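4.3 What the tidying score does and doesn't tell us

We now turn to the claim that set this study in motion, namely that a policy trained mostly in simulation is close to being useful for putting things away. Tidying is a fair place to test the claim. It needs no great strength or speed, mistakes are usually cheap, and most people over the age of four can manage it. If a machine can't clear a kitchen bench or sort a tray of fittings at the end of a shift, it is hard to see why we should trust it with the ironing.

Both policies, Fosine and Gamel, were trained on the same set of block tasks and scored with the same rule. A run counts as a success when every small item ends up on the surface named in the instruction and stays there until the clock stops. Over 500 simulated runs, Fosine succeeded in 438. Gamel did worse, but failed in much the same ways, and we leave its full results to the appendix.

A score of 438 out of 500 looks strong, and we expect it to be quoted. We would ask readers to look first at what the rule leaves out. It takes no account of how hard an item was pressed, how far it was dropped, or whether the arm shoved something else along the way. It doesn't ask if the result would please anyone. A cube left hanging over a corner scores the same as one set squarely in the middle. In a home, the first of those is a mug waiting to fall.

The shop-floor trial at Sesdale was meant to fill part of this gap. We set up a single bench there and asked for plastic caps and small brackets to be moved from the work surface into shallow trays. The Fosine policy was run 16 times with no further training and finished the job 2 times. Most failures came early. The gripper closed beside the part, or it pinched a bracket by the thin flange and let it swing. In one run the arm carried nothing at all to the tray, opened its fingers over it with great care, and went back for more.

It would be easy to blame the cameras, and an earlier draft of this paper did. The Wibisono calibration routine was run before each session and its error stayed within the limit we had set, so we no longer think that explanation holds up. A simpler one is that the parts were the wrong shape. Nearly everything the policy had learned to pick up was a cube with flat, parallel sides. Such an object forgives a great deal: the fingers can arrive a little high or a little to one side and still find two good faces to hold.
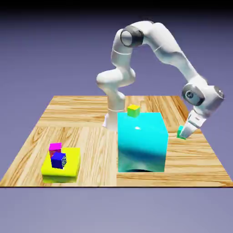 Figure 6. A simulated placement task. The arm holds a green cube; the other small cubes rest on a tall cyan box and a low yellow slab.

The difference in height between target surfaces was added to the benchmark to make it harder, and in one sense it did. Policies trained only on a level table tended to clip the edge of taller targets. Once tall targets were included in training the problem mostly went away, which tells us the policy can learn about height. It tells us much less about shelves, where there is another board overhead, or about a kitchen cupboard with a door that drifts shut.

We also doubt that clutter in the benchmark stands in well for clutter in a house. The benchmark keeps a good deal of clear space between its large objects. Household mess tends to be piled up, tangled or damp, and a person sorting through it makes small choices all the time about what belongs together and what is rubbish. None of our tasks called for a choice of that kind, as the instruction always named the target.

We don't take any of this as a case against simulation. The simulated runs were cheap and repeatable, and they exposed two faults in our own motion planner that we would otherwise have met at Sesdale with a real arm. Our objection is to the step from a block score to a statement about chores. On the present evidence we would let the Fosine policy move blocks. We would not leave it alone with the dishes, and we would want a person within reach of the stop button for the brackets.

Section 4.4 repeats the bench trial with softer finger pads, which helped with the caps and made little difference to anything else.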